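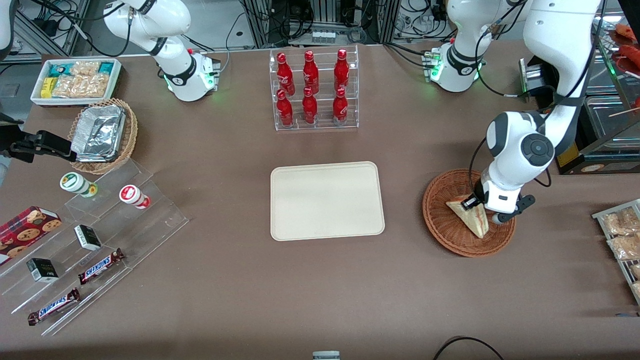 Corner store

A corner store is a small shop that sells food, drinks and everyday bits and pieces to the people who live or work close by. Depending on where you grew up you might call it a convenience store, a bodega, a packie, a party store, a milk bar or just "the shop." I grew up saying corner store even though ours was in the middle of the block, so that's the name I'm using for this entry. (If you want to argue for another one, the talk page is open and I do read it!)

What counts as one

People get surprisingly worked up about this. The loose rule I use is that a corner store is small enough for one person to run, stays open later than the supermarket, and sells at least a few things you could eat on the walk home. Gas station shops are a gray area. I count them if they sell milk. Prasanna Chowdhury, who wrote the first version of this page and still fixes my spelling, doesn't count them at all, and we've agreed to leave both opinions in.

Newsstands and kiosks are left out because you stand outside to buy from them. They have their own entry.

History

The corner store grew out of the general store, which sold everything from flour to boot laces and kept most of it behind the counter. You asked for what you wanted and the clerk fetched it, weighed it and wrapped it. Self-service changed all that in the early twentieth century, when shoppers started picking things off the shelves themselves. Big grocery stores took the idea and ran with it, and the little shops followed along more slowly, usually by pulling the shelves out into the room and leaving the expensive stuff within the owner's reach.

Home refrigerators changed things again. Before most kitchens had one, plenty of families bought milk and butter in small amounts, often daily, and a shop within walking distance was close to a necessity. Once people could keep a week's worth of food at home they drove to the supermarket, and the corner store had to live on whatever they'd forgotten. Ice, bread, cigarettes, candy, the newspaper. Later on came coffee to go, lottery tickets and phone cards, and then hot food, which is where a lot of shops make their living now.

The store I know best is Grovier, which sat at the bottom of the hill where I lived for most of my twenties. It had been a butcher's before that and you could still see the hooks. When I first went in, it carried 400 different items by the owner's own stock list, which he kept in a ring binder and was happy to show to anyone who asked, and I asked. The same list was down to 145 by the time he sold up, nearly all of it food and drink. I think that's a pretty fair picture of what happened to small shops in general, but it's one shop and one binder, so please don't quote me on it.

The counter

I could write a whole separate page on counters. The counter is where the money changes hands, obviously, but it's also the best selling spot in the building, and everything on it has had to earn its place. The trade term is impulse buying: you came in for batteries, you're standing there with your wallet out, and suddenly you want a candy bar.

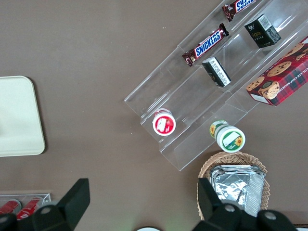 Cheap things with familiar names do best in that spot, because no one wants to read a label with three people waiting behind them. Shopkeepers tend to put sweets low, where kids can see them, and gum and mints up by the register. Some places have rules now that limit candy near checkouts, though these are mostly written with bigger stores in mind and a lot of small shops fall outside them.

Fixtures matter too. A stepped rack lets the back row show over the front one, which sounds like nothing until you've tried selling from a flat shelf. Baskets are good for things that won't stack. The old glass jar is lovely to look at and a pain to clean, and I say that as someone who spent a summer cleaning them.

Prices and hours

Corner stores usually charge more than supermarkets. They buy in smaller amounts, so they pay more per case, and they don't have much room to store what they do buy. At Grovier the gap on a can of soup was 60 cents, and I paid it without a grumble every time it rained. Long hours are the other half of the bargain. A family-run shop might open before six in the morning and close at eleven, and the family often lives upstairs.

Credit used to be common. The owner kept a book, you paid at the end of the week or the month, and your name got crossed out. It's rarer now but it hasn't died. I know of one in Kekberg (a tiny place, 200 people at the last sign I drove past) where the book is still under the counter and the pencil is still on a string.

Around the world

Japan's convenience stores, or konbini, are famous for good reason. You can pay bills, send parcels and get a decent rice ball at three in the morning. In the Philippines the sari-sari store is often the front window of someone's house, and it sells things in tiny amounts, down to a single sachet of shampoo. Germany has the Späti, short for Spätkauf, found mostly in Berlin, where half the fun is drinking your beer on the bench outside. New York's bodegas have sandwiches and cats. Australia's milk bars have been fading for decades, and people there get very wistful about them (go ahead, ask one).

Names and signs

Lots of corner stores are named after a person, and the name tends to stick long after that person has gone. The one nearest me now is called Vlad, just Vlad, in green letters. The man who runs it is named something else entirely and answers to Vlad anyway. Others take the name of the street, or of whichever drinks company paid for the sign.

See also

General store
Newsstand
Penny candy
Vending machine
Staltuteck (regional wholesaler, stub, please help!)

Last edited 3 Apr 2021. Prices section still needs a source other than me.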